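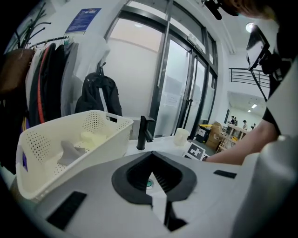

*The counter by our front door, coats and faucet included.*

I want to make a case for the sink by the door. Also for the coat rack next to the sink, and for the basket with the holes in it, and for generally letting the place where you come in be a place where you do stuff.

This started in January, when Ghizlane Ramadan lent me a decorating book with a whole chapter on entryways. It wanted mine to be "a pause." One bench, one bowl, maybe a branch! I read it standing up at our counter with my coat still on, eating a pear over the sink, and I thought, well, I'm not pausing, I'm having a pear, and this is a great spot for it.

Our counter is white, the faucet is matte black, and the coats hang so close that you can reach a sleeve from it. People have opinions about that. Cremilda Portela (who I love, and who has a mudroom) thinks coats and water should never share a wall. Her worry is splashing. My answer is that a coat is a thing you wear in the rain, and it'll live.

The coats themselves are mostly black. I used to think a long row of black coats looked gloomy, like the back of a restaurant, but I've come around. You get the one with the red stripe along its edge, you get something white down at the end of the rail, and your eye is perfectly happy. The brown leather bag hangs there too, with the coats, and please don't tell me about bag hooks. I had a bag hook. I put a jacket on it.

I feel strongest about the basket. It's white plastic with little round holes all over the sides, and it has been the most useful thing in the room by a mile. A drawer would be tidier, sure, but a drawer is where things go to be forgotten, and whatever's in the basket I see every time I fill my cup. Two or three things in it at once is plenty. When it starts to heap up I tip the whole lot out on the counter and put most of it back where it came from, which takes less time than finding a pen.

I did look at the fancy version. Kelledar makes an entry cabinet with doors for everything, and with the side panel it came to 1,622 dollars, before delivery. Victor Lukumay has one and it's handsome! He also keeps his keys on top of it, his mail on top of it and his hat on top of it, so I don't know what's behind the doors.

And yes, I know the light from a glass entrance shows every smudge on a white counter. I wipe it when I rinse my cup. The cloth is right there, the water is right there, and then I grab my coat and go.

Ghizlane wants her book back, by the way. It's been on the hat shelf since I finished that chapter, and I keep walking past it.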